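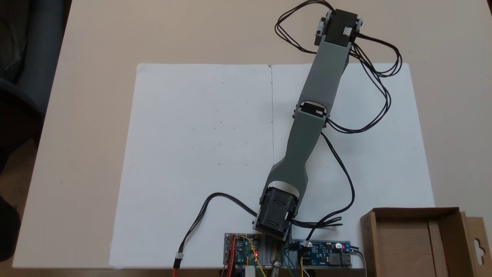
Session 4: Collecting your own examples

Handout for the small-arm group, February 2019

Last time we drove the arm by typing angles into the console, and most of you got sick of it after ten minutes. Good! Today it moves itself, and you get to collect the numbers. By the end of the lab each pair should have a file of examples that a learner can chew on next session.

Quick reminder of what we want the learner to do. We give it a point on the paper, or a little past it, and it gives back joint angles that put the tip there. We could do this with trig (and Rigoberto Montoya will, on the whiteboard, for anybody who missed it). But the printed links flex a bit and the servos have some slop, so the trig answer and the real answer drift apart, and I'd like you to see how far a plain learned model gets on real readings.

What counts as one example

One row in the file. It holds the angles you commanded, the angles the servos reported back, the tip position in paper coordinates, and a timestamp. Commanded and reported are separate columns, please don't merge them. Last year's Cornach group averaged the two "to save space" and we had to throw out the lot.

The tip position comes from the overhead camera. Liya Worku wrote the script that finds the end servo in each picture, and it's pretty solid, but it does get muddled when a loop of cable lies over the end servo. More on that below.

How many

Aim for 900 rows per pair. If all goes well the whole class ends up near 4,000 and we pool them. Take the first 100 slowly and look at them before you go on. Plot the tip positions! If you see a nice scatter over the reachable area, carry on. If you see a clump in one corner, your random ranges are wrong, and more rows will just give you a bigger clump.

Before you start

1. Push on the clamp at the base. If it moves, tighten it and redo the calibration. Every row taken with a loose base is junk.

2. Look for the red lights on both boards. No light on the servo board means no power, so go check the supply before you touch the code.

3. Run home.py and let the arm go to its start pose. Keep your hands, sleeves and coffee off the paper while it goes.

4. Check the slack in the wires. The long loops are there on purpose, so the joints can swing without tugging a plug out. Don't tie them up tight to make things look neat (I did, in my first year, and pulled a connector clean off).

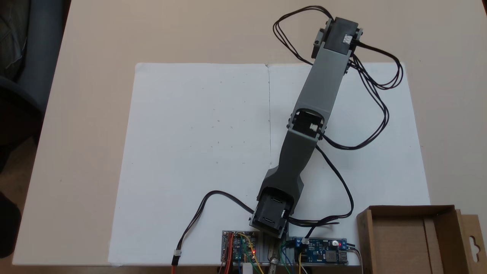
5. Take one picture by hand and open it. Can you see all three servos? Does the end one have clear space around it? If a wire crosses it, nudge the wire aside and take another.

6. Start collect.py with your pair name. It picks a random pose, moves, waits for the arm to settle, then saves the picture and the row.

About the waiting time

The default wait is 2 seconds. You will be tempted to shorten it, and I know this from experience. The arm wobbles at the end of a big move, longer when it's stretched out than when it's folded up, and if you grab the picture mid-wobble your tip position is off by a few millimeters. The learner can't tell wobble from truth. Leave it alone unless you want to make it your project question, in which case come talk to me, I'd love to read that one.

Random or not random?

Ottmar Wendt asked this in the lecture and I gave a lousy answer, so here goes again. Picking random angles does not give you evenly spread tip positions. You get lots of points in some areas and very few in others. For today that's fine. For the project, think about picking points on the paper first and working back to the angles, or filling the thin spots with a second run.

Keep the bad rows

If the servo stalls or the script can't find the tip, the row gets flag = 1. Leave it in. We'll filter at training time, and I want you to be able to say what share of your data was bad and where on the paper it happened.

To hand in

The CSV, the pictures folder, your scatter plot, and half a page on what went wrong. Upload to the Jevside share under your pair name. Edeltraud Tiedemann has the spare cables if you need one, and Rhys Trevaskis is in the lab until six for calibration trouble.

Reading for next time: the notes on train/test splits, first half only.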